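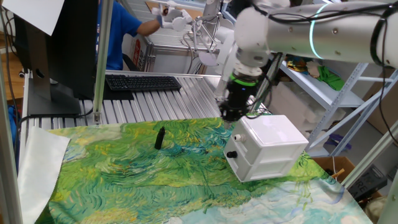
Marcus Kowalczyk
Opened 21 May 2026 – Ticket 414 – Status: waiting on Prevel support

Hello again, and thank you for the kind reply to my first note! You asked which drawer gives us trouble. It's the lower one, with the black knob. The upper one, with the white knob, goes fine nearly every time, and I'm happy to leave it alone.

With the lower drawer the gripper comes down nicely, closes on the knob, and then the whole box creeps along the mat instead of the drawer opening. A person would just put the other hand on top without thinking, and I suppose that's my answer to my brother-in-law, who keeps asking when one of these will tidy his kitchen – not this year, Dieter.

What I've tried so far:
Slower pull, same result.
Grip force up 2 steps. The fingers slid off the knob.
Re-taught the approach by hand. Better for a morning, then back to creeping.

Knut Hollmann thinks the pull direction is off whenever the box sits at an angle, and he may well be right. Could you tell me whether the Vusteck plug-in corrects for that, or do I have to set it myself? The log runs to 3000 lines, so I'll send it separately.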